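Open Day at Dornlow: Folding for the Machines

15 Jan 2019

Got to Dornlow late. Train, then a bus, then a walk down the wrong side of the canal looking for a sign that's the size of a paperback. By the time I'm in the door the coffee is gone and Masaru Katayama is already talking.

He talks fast. Good, so do I.

Katayama runs the manipulation group, and the open day is his idea – one day a year, anybody can come in, poke the arms, ask rude questions. I count myself in that last group. The building used to be a carpet warehouse and still smells a little like one. Bright lights, low ceiling, cables taped down in yellow.

First stop is Kaver. Kaver is a two-armed robot on a wheeled base, gray, shoulder high, with a habit of pausing before it does anything, like a guy checking for his keys. Today it is folding paper. Or trying. A sheet goes down on the bench, one gripper holds a corner, the other slides under the far edge and lifts. Pause. Lift again. The sheet curls, slips, lands upside down. A kid in the front row says "oh no" very quietly.

Attempt two is better. Attempt three gets a real crease, crooked but a crease, and we clap like it landed on the moon.

Why paper? I ask. Katayama has clearly been asked before. Paper is cheap, he says, and paper is mean. It bends where you don't want it to. It remembers. A block is the same block after you drop it, but a sheet you have folded wrong is a different sheet, and now the robot has a new problem it didn't plan on.

So where does it learn? From people, mostly. That's the part of the tour I came for and it's in a side room with bad chairs. The group collects recordings of folks doing hand jobs around the house – folding, sorting, wiping, tying – all filmed from head height, so the machine gets more or less what the person got. No studio. Bedrooms, kitchens, floors. Katayama wants the mess. His early clips were all shot at a clean white table and Kaver got pretty good at clean white tables.

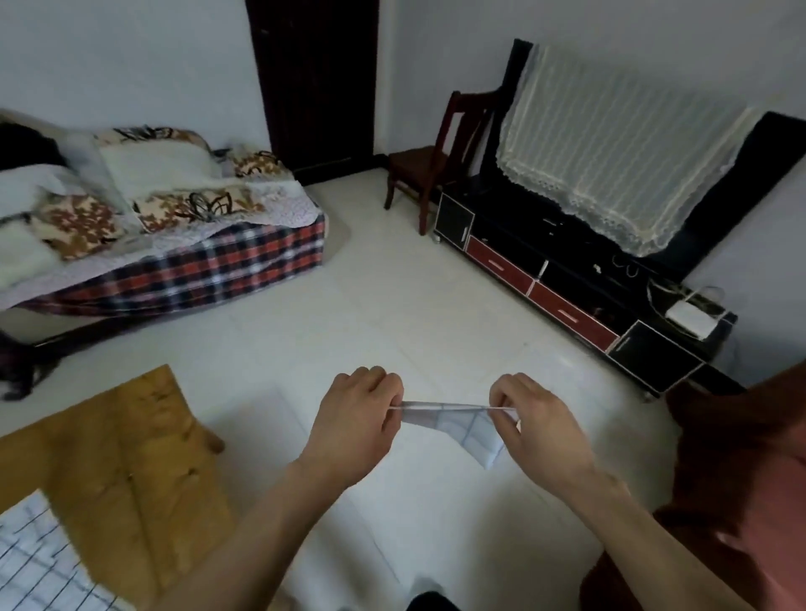
The screening runs on a loop and I stay for two rounds of it, which my editor will hear about. What gets you is how much the hands do without any fuss. Pinch, pull it tight, a little turn of the wrist. A person doesn't look like they are solving anything. Then you go back to the bench and watch Kaver work out the pull part, just that, for most of a minute.

The collection is at 1691 clips so far. Folding makes up 446 of them. I thought that sounded like plenty. Katayama made a face.

"It's a start," he said. "My daughter folded more than that before she was five, and she had skin."

Skin is the big one, aparently. The grippers have pads with pressure sensors in them, made by a small shop called Nikolaidis, and they're good pads, but a pad can't feel a sheet begin to slide the way a thumb can. Video can't tell you that either. You see the fingers, you don't see how hard they squeeze. I asked what they do about it and got a long answer with a whiteboard. Short version – they guess from how the paper bends, then let the robot try, then fix the guess.

Lunch. Sandwiches, fine. Sat with two people from Grerngate, the outfit that wants to put arms like these in hospital laundries. They're polite and not in a hurry. Paper isn't linen, one of them told me, but a robot that can keep an edge straight is one they'd like to meet. They have been coming since the first open day. They have not bought anything.

Afternoon was hands-on. You get 15 minutes with the controls, two handles and a foot pedal, and you fold one sheet in half through the robot's arms. I was terrible. Squashed the first corner, tore the second sheet clean accross. The lag is small but your brain hates it. A retired seamstress went after me and did it first go, no drama, and then asked if it could do pleats. Katayama wrote that down. I saw him.

What's next: pockets and collars by September, if the money holds. He won't promise. He's been burned on dates, he says, and there's a slide from an old talk taped up by the printer to remind him – it has a robot ironing a shirt on it and a year that has come and gone.

Last thing I saw before the bus was Kaver's final run of the day. Both grippers on the top edge, sheet up off the bench, stretched nearly flat. It held it there. The fold after that was lousy. The kid from the front row asked if she could keep it and they gave it to her, and she put it in her coat pocket, which added a couple more.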